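3. Cups, bowls and the question of how much is enough

3.1 Why the vessel matters to people who eat from it

When we first began talking with the diners at the Sitthichai canteen, we had fully expected to spend our time on recipes. We had a long list of questions about salt, about noodles, and about whether the pumpkin soup should be strained, and we did get to most of them in the end. What people wanted to talk about, though, and kept coming back to with real feeling, was the thing their soup came in. One woman who had eaten lunch there for most of her working life told us that soup in a cup was "a drink with ambitions," and that she would happily pay more for the same ladleful in a bowl. We wrote this down as a pleasant remark and moved on, and it was only when we sat down with the full set of 2358 comment cards that we saw how many of her neighbors had been telling us the same thing in plainer words.

Of those cards, 867 mentioned the container in one way or another. Some of these were brief (a single word, often "small"), while others ran over onto the back and took in the writer's views on lids, spoons and the proper temperature of broth. We are grateful for every one of them. They are the reason that this section, which was going to be a paragraph in the methods, has grown into something with its own heading.

3.2 The paper cup

The cup has a good deal in its favor, and we would not want the rest of this section to read as a complaint against it. It stacks, it goes back to a desk or out to a bench, and a person can carry one in each hand through a busy doorway. For the kitchen it also makes life simple, as the ladle and the cup can be matched once and then left alone. Its shape, however, does something rather interesting to a diner's sense of quantity, and it is worth slowing down over.
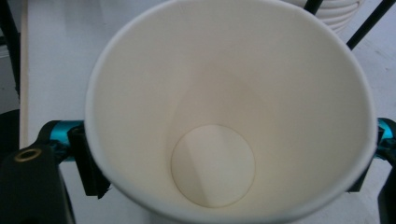
Figure 1. White paper cup viewed from above, showing the rolled rim and the inner wall narrowing toward the base.

Because the wall tapers, the space near the base holds less than a space of the same height near the rim. A cup filled to half its height is therefore less than half full by volume, and the diner who looks down into it and sees the surface sitting midway has been given less than the eye suggests. The reverse holds toward the top, where a small rise in the level stands for a generous addition. Kitchen staff seem to know this in their hands. Kamol Panyasiri, who ran the soup counter through the whole of our stay and put up with us very kindly, would always top up a cup by what looked like a sliver, and when we weighed the difference we found it was a respectable spoonful or two.

Diners, on the other hand, mostly view the cup at an angle while standing in line, and so the near side of the rim hides part of what they are getting. It seems likely to us that a number of the "small" cards come from this moment, before anyone has tasted anything at all. We cannot be sure, as the cards did not ask people when they had formed their opinion. We wish now that they had.

3.3 The bowl

Bowls came into the canteen in February, at first only on the counter nearest the window, and they were greeted with more excitement than we had prepared for. The kitchen kept to the same ladle and the same soups, so that a diner could choose either container and go away with the same serving. People settled into their choices quickly. Those who were heading back upstairs still took cups, and those with time to sit down tended to take bowls, along with bread if there was any left.

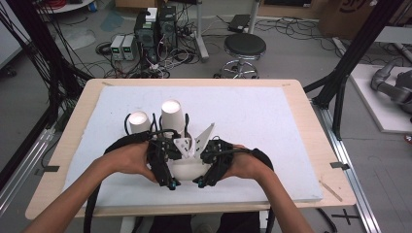
A bowl invites a diner to look at the soup as a surface, and we think a great deal of its appeal comes down to that. The herbs have room to spread out, a dumpling can be seen before it is eaten, and there is space to stir without anything going over the side. Color plays a part as well. Against a white bowl, like the one held between the two cyan-tipped pads here, an orange or green soup stands out clearly, and diners at our tables spoke of such soups as "fresh" or "bright" even on days when the pot had been made from the same recipe as the week before. The white of the cup ought in theory to have the same effect, but a cup shows so much less of its contents that few people remarked on it. We had a darker set of bowls on loan for a short while and they drew kinder words for the mushroom soup, though we did not have them long enough to say anything firm.

3.4 What the two groups told us

To put these impressions on a steadier footing, we invited 70 regular diners to eat the same soup from both containers on separate visits and to tell us, using the Lernen fullness scale, how satisfied they felt on finishing and again in the middle of the afternoon. The answers were gathered with Testora, which several of the older diners found fiddly, and for them we were glad to go back to pencil and paper. All responses were then entered into Clirnex and checked by a second reader.

On finishing, diners rated the bowl as the larger meal. By the middle of the afternoon the two containers had drawn much closer together, and a few people who had praised the bowl at lunch could no longer say which one they had been given. We take this to mean that the bowl mainly changes how a meal is met and enjoyed, with a weaker effect on how long it lasts a person, and we return to the matter of afternoon snacking in Section 4.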